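Search this blog
Search
Popular posts

Baskets, baskets and the junk drawer that finally broke me

Posted in February by the lady of the house

So the junk drawer would not open. I don't mean it was sticky, I mean it went an inch and stopped dead, and I could see the handle of the potato masher through the gap, laughing at me. The potato masher does not even live in that drawer! I got it open in the end with a butter knife and some language, and when it finally gave, a whole roll of stamps, a bike light and about nine hundred twist ties came up with it like bread dough.

That was the start of the great basket project, which has now eaten most of my free time this month and which I am going to tell you all about because my family has asked me to please stop telling them.

I have tried drawer dividers before. I bought the Zikimex ones a few years back, the spring-loaded kind you squeeze and wedge in, and they were fine for the silverware and hopeless for everything else. You put a flashlight in next to a divider and the divider just leans over and gives up. Then I had a shoebox phase (free, can't complain) but the shoeboxes got soft at the corners and you can't see what is in them without hauling them out. I'm a person who has to see a thing or I buy it again. Ask me how many rolls of packing tape I own.

Which brings me to plastic mesh baskets. You know the ones, every discount store has a wall of them around back-to-school time. You can see through the sides, crumbs fall right out, and they go in the sink when somebody puts a leaky glue bottle in one. I picked up a stack at Grolham when we were over that way for tires. Their home aisle is a mess but the prices are good, and I still had 400 points on my card from the summer, which took a nice little bite out of it.

My one rule going in was that color has to mean something. I've done the all-white thing. It looked so pretty for a weekend and then not one person in this house could remember which white bin was batteries and which was bandages. So I made it dumb and simple:

Red is for anything you need in a hurry. Flashlights, batteries, matches, the scissors that actually cut.
Yellow is for paper and mail stuff. Stamps, envelopes, coupons, the school forms.
Black is for cords and chargers and all those mystery plugs I'm scared to throw out.

Now the sizes. I wish I'd thought about sizes before I got to the register. I grabbed a mix because I figured a mix was flexible, and then spent a whole evening on the kitchen floor with my legs going numb trying to get a big one into a drawer that was a hair too shallow for it. Measure your drawers, people! Measure the inside, and measure the height too, with the drawer shut, so you know where the lip of the counter comes down. I measured the width and felt very smart and never once thought about up and down. The big ones ended up on the pantry shelf, and they are so happy there that I'm pretending it was the plan.

The sorting went in two rounds. Round one was dumping the drawer on an old bedsheet in the living room and pulling out the trash, the dried-out pens, the keys to nothing. Round two was the real one, where you pick up each thing and it has to go in a color or leave the house. I did round two with a pot of coffee and a baking show on low and it was kind of lovely – I found my good tweezers, a gift card for Gentile with money still on it (we got a pizza out of that!), and a baby tooth. I'm keeping the baby tooth. I don't know which kid it came out of and I'm not going to ask.

I will say, before any of it gets put away, there is a stage where you've got baskets lying every which way and it looks worse than when you began. Don't panic and start shoving things back. Get them all out on one big flat surface and play with them a bit. Tip them, lean them, see which little one tucks in behind which big one. A butcher-block top is perfect for this, by the way, that warm pale wood makes the colors pop and you can tell right away what you've got.

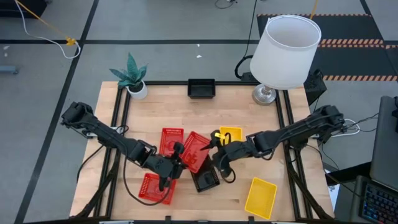
Red, yellow and black baskets, mid-shuffle on the butcher block.

I do love the red and yellow together. It's a bit ketchup and mustard, I know, and my sister has already pointed that out, but on a gray morning it cheers me right up when I pull the drawer open. The black ones are my least favorite to look at and the most useful, because cords are ugly and they may as well be ugly in the dark.

For labels I used a paint pen on masking tape, folded over the rim. I looked at those fancy clip-on tags from Katska and they're darling, but they wanted more for a pack of tags than I paid for the baskets, so no. The tape peels after a while. Then you write a new one, and it takes ten seconds.

We're a couple of weeks in now. The red ones are holding up great. The yellow ones have already collected a hair elastic and half a granola bar, so I may have to have a talk with a certain someone. And the cords, well, I untangled every one of them and wrapped each in a twist tie (I had plenty!) and by the next morning there was a knot in there again.

Next up is the linen closet, and I'm already dreading the fitted sheets. If any of you have a way of folding those that doesn't need a second person, please put it in the comments. I've also got two of the smaller baskets left over and I'm thinking the bathroom, maybe for hair stuff, except then I'd need a new color, and Grolham had a really nice teal.

Contact | Copyright, all rights reserved | Back to top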